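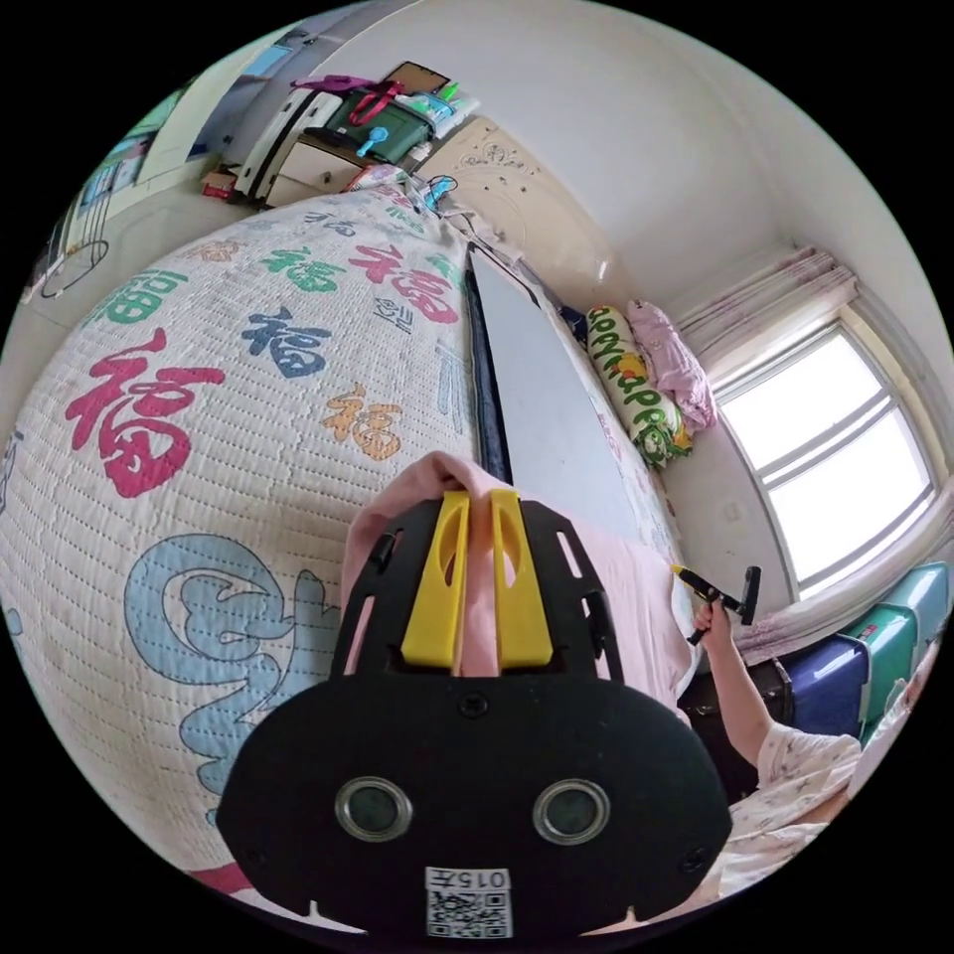 Somton College Robotics Club is through to the final of the Dandavex Student Challenge with a project on bed making. Announced Monday, team still catching up on sleep. The club has spent the spring term teaching a robot arm to straighten and fold bedding, using demonstrations recorded by its own members in ordinary bedrooms. They work with hand-held grippers, the yellow two-finger sort, good for taking hold of a fold of pink cloth on a bed that already has a printed quilted spread on it. Every recording goes back to the workshop in Palmont to be checked and sorted before any training is done.

The club has logged 1569 recordings so far. Target for the final is higher but the team would like that kept quiet for now.

"We picked bedding as it looked easy, which was daft of us," said Brahim Shawky, who leads the club and teaches electronics at the college. "A block stays where you put it. A sheet doesnt. We had one student redo the same corner for a whole lunch hour and she still wasn't happy with it."

Thirty students are signed up this year, up from nine when the club started in a spare chemistry room. Most had never soldered anything. Two are doing textiles and came along after seeing the poster by the canteen, they now run the folding side and wrote the instruction sheet everyone else uses. (Corners first. Slow hands. Don't let go until the cloth is flat.)

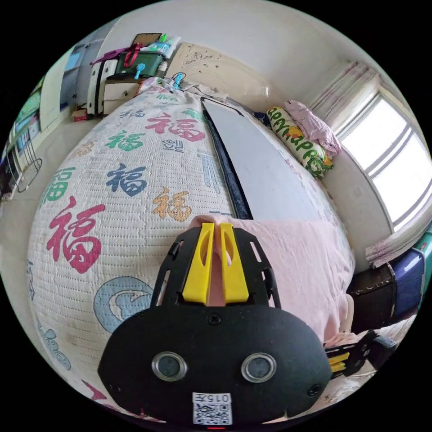
Recording is done in pairs at home, in sessions of 30 minutes, no longer, arms get tired and the movements get sloppy. Members were asked to leave their rooms as they are. Patterned covers, cushions, curtains, boxes by the wall, all welcome. Early runs were done on a plain white table in the workshop and the arm learned that table very well indeed. Put it next to a real bed and it was lost.

Sessions were moved to the mornings during Ramadan so that members who were fasting could take part and get home in good time. The timetable worked well enough that the club has kept it.

At the Dandavex final each team gets one bed, one arm and three tries. Judges mark on how flat the cover is, how far the edges are from straight and whether anything ends up on the floor. Pass mark is 70 points. Somton scored under that in its last practice, mainly because of a pillow, and the team is working on the pilow problem now.

"I'd rather we went in knowing what's wrong," said Mr Shawky. "The pillow is what's wrong."

The final takes place in July in the sports hall at Palmont. Doors open to the public at 10am, entry free, parking at the back of the hall only. The club will have a stand by the entrance where visitors can have a go with a gripper and a pillowcase.

Press are welcome at the workshop any Thursday after 4pm, please ring the college office first and ask for the robotics club. Interviews with students can be arranged, under-18s will need a form signed by a parent.

ENDS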